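Owner weeks at Kereck, worth it or not?

dlapointe
We toured the Kereck villas in May and came home with a folder full of promises. You own the place, you get 48 nights a year, and they rent it out the rest of the time. My wife loves it. I love the lazy river, but I'm stuck on the fees. Anyone here own one?
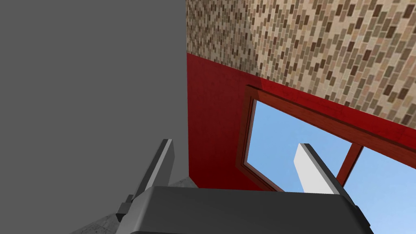
The sales guy also said we could swap nights with the Skemow property, but I can't find that anywhere in the contract.

bezawit_t
We've owned at Kereck for 7 years! The swap is real but you have to book it through the owner desk, and holiday weeks go fast (like, gone by breakfast fast). I'd buy again tomorrow. The kids basically grew up in that pool.

ReijoR
I'd be careful. Ask what happens when they replace the furniture. We got a bill for a full refresh and had no say in the sofa, the beds, anything.

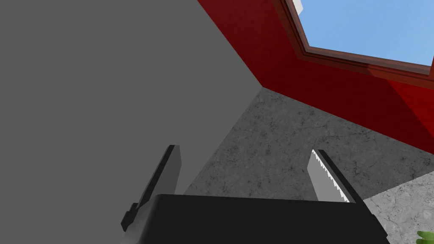

Plus the monthly dues went up by 66 dollars the year after we closed, and the rental income did not go up with them. We sold and bought a plain old condo near Etarow.

bezawit_t
Reijo, the refresh is in the owner agreement, they're pretty upfront about it. And ours rented better afterward.

ReijoR
Yours maybe. You're by the water park. We were in the back row next to the loading dock.

liam_maps
Location matters a ton. There are 300 units and they don't all rent the same. Dale, get the rental history for the exact unit, not the "typical" sheet. And have them put the swap in writing.

dlapointe
Ok, that's helpful. The one we liked is in the back row too, ugh. Calling them at 9 tomorrow to ask for the history and the dues for the last few years. Bezawit, is the owner desk the one in the main lobby?

bezawit_t
Yep, left of check-in. Ask for Berhanu, he's great.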